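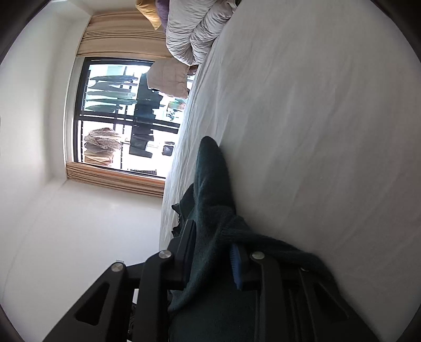
보그나르는 침대 위에서 빨래를 개는 것은 임시방편이지 살림이 아니라고 했다. 시트는 잠자는 천이지 작업대가 아니라는 것이다. Boglárka Bognár라는 이름으로 상품평 게시판에 올라온 글은 꽤 길었고, 별점은 두 개였다. 우리는 그 글을 지우지 않았다. 틀린 말도 아니고, 다만 개는 전용 테이블을 들여놓을 집이 우리 고객 중에는 별로 없다.

Rovora 매트리스 시트, 흰색
제조 Grurkumby / 국내 판매 Liew 리빙

이 시트는 사면에 고무 밴드가 들어간 면 시트입니다. 하는 일은 매트리스를 덮는 것입니다. 상품 기획 회의에서 그 이상의 말을 찾아보려고 했는데 저녁 7시가 되도록 나오지 않아 그대로 적습니다. 그래도 사는 사람 입장에서 궁금할 만한 것은 아래에 정리했습니다.

주름에 대하여
생깁니다. 다림질이 필요 없다고 쓰는 곳도 있던데 저희는 면을 팔기 때문에 그렇게 쓰지 못합니다. 네 귀를 당겨 끼우면 큰 주름은 펴지고 잔주름은 남습니다. 잔주름이 거슬리는 분은 덜 마른 상태에서 씌우고 손바닥으로 쓸어 주세요. 그것도 거슬리는 분은 이불을 덮으면 됩니다.

색에 대하여
흰색 한 가지입니다. 연회색을 내 달라는 문의가 꾸준히 오는데, 오후에 커튼을 반쯤 치면 비슷해집니다. 농담 반 진담 반으로 답변드렸다가 항의 메일을 받은 적이 있어 미리 밝혀 둡니다. 연회색은 계획이 없습니다.
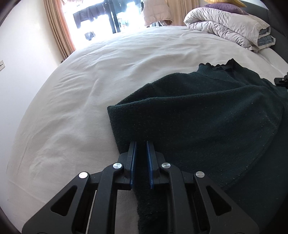

보풀은 저희 상담 창구에 가장 자주 올라오는 주제입니다. 시트에서 나는 보풀이냐, 옷에서 옮은 보풀이냐를 두고 고객과 저희가 정중하게 다투는 일이 7월만 빼고 계속됩니다. 스웨터가 서랍에 들어가 있는 달이라 그렇습니다. 진한 초록색 니트를 흰 시트에 펼쳐 보면 옷 위에 허연 먼지가 점점이 앉은 것이 잘 보이는데, 이럴 때 시트부터 의심하는 분이 많습니다. 목둘레에 물결 모양 장식까지 달린 옷이라면 테이프 롤러를 천천히 굴리세요. 장식이 롤러에 딸려 올라가면 그 책임까지 시트가 지게 됩니다. 롤러는 구성품에 없습니다.

세탁
30도 물에서 단독 세탁하세요. 색 있는 옷과 같이 돌려 연한 하늘색이 된 시트는 교환 대상이 아닙니다. 예쁘게 물들었다며 후기를 남겨 주신 분께는 감사드립니다. 표백제는 산소계만 쓰시고, 건조기는 낮은 온도로 돌리세요. 발코니 건조대에 널 때는 반으로 접어 걸고 밴드 쪽을 아래로 두면 고무 부분이 늘어지는 일이 덜합니다.

빨래 개는 자리로 쓰실 때
다시 보그나르 님의 지적으로 돌아갑니다. 침대에서 옷을 개는 분이 많다는 것을 알고 있고, 판매자로서 말릴 생각도 없습니다. 넓고, 허리 높이에 가깝고, 다 개면 그 옆에 누울 수 있습니다. 단점은 마지막 것과 같습니다.

니트는 소매를 먼저 안으로 접고 몸판을 두 번 접는 정도면 충분합니다.
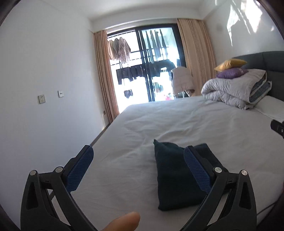

네모반듯하게 각을 세우려고 세 번 네 번 접으면 두께만 늘고 서랍이 안 닫힙니다. 모서리 하나가 삐죽 나와도 서랍 안에서는 티가 나지 않으니 그냥 두셔도 됩니다. 갠 옷은 머리맡이 아니라 발치 쪽에 쌓으세요. 머리맡에 둔 옷은 밤에 베개가 됩니다. 이불은 시작하기 전에 접어서 한쪽으로 밀어 두는 편이 낫고, 진한 색 옷을 갠 다음에는 시트를 한번 털어 주세요.

구성과 배송
시트 2장이 한 묶음입니다. 한 장만 사고 싶다는 문의에는 한 장은 빨고 한 장은 씌우시라고 답변드립니다. 5묶음 이상 주문하시면 배송비가 없습니다. 숙소를 운영하는 분들이 주로 이렇게 사시고, Nutamthorpe 창고에서 24시간 안에 출고됩니다.

교환
포장을 뜯었어도 씌우지 않았다면 받은 날부터 5일 안에 교환해 드립니다. 씌웠는지 안 씌웠는지는 접힌 모양을 보면 압니다. 고무 밴드가 들어간 시트를 처음 모양대로 다시 접은 분은 아직 뵙지 못했습니다.

함께 보시는 상품: Rovora 베갯잇, Rovora 누비 담요, Liew 빨래 바구니(일시 품절)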